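About Pumach

Pumach is a small company that trains robot arms to do table work: laying out cutlery, moving cups and saucers, clearing up after a meal. Helmi Laitinen and Toivo Kallio started it in a rented unit at the Hakala building. We are now five people. Our customers are mostly cafeteria operators and firms that build serving equipment.

Most of what our arms learn comes from people. Two-finger grippers do the picking up and putting down at a table, and the recordings become training material for the software.

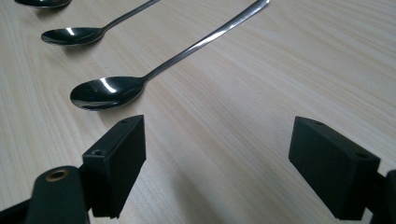
Spoons on the table, just beyond the gripper fingers.

What went wrong in March

People who look us up often find the March fault first, so we would like to explain it on our own page. An arm running our software at a customer's test kitchen closed on a spoon, lost its hold and kept closing. The software read the missing spoon as a loose grip and asked for more force. The fingers met, one pad cracked, and a piece of it landed in a serving tray. Kalevi Kinnunen was standing next to the arm and pressed the stop button. He was not hurt. The tray was thrown out along with the food in it.

We took the software off all customer arms the same day and went through the logs. Out of 1,996 recorded grasps, 49 showed the same pattern in a milder form – the grip slipped and the force went up. Nearly all of them were spoons picked up by the handle close to the bowl. Our checks had marked them as passed. The checks only looked at where the spoon ended up.
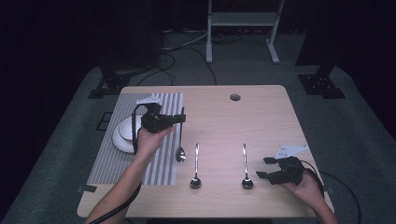

Spoons now have their own set of tests, with and without a placemat, and with a cup and saucer close by. Aino Pesonen wrote the new rules. If the fingers close further than the object allows, the arm stops and waits for a person. The force limit sits in the gripper controller, where the training software cannot change it. Finger pads are replaced after 500 hours, cracked or not.

The stop rule makes the arms slower. A dropped spoon used to cost a few seconds and can now hold up a whole table setting. Two customers have asked us to relax it and we have said no. One of them, Steletti, has stayed with us.

Reporting a fault

Geum-ok Song handles all fault reports. If an arm running our software does something you did not expect, press stop, leave the gripper as it is and call the number on your service card. Please report near misses too.

Page last updated September 11, 2026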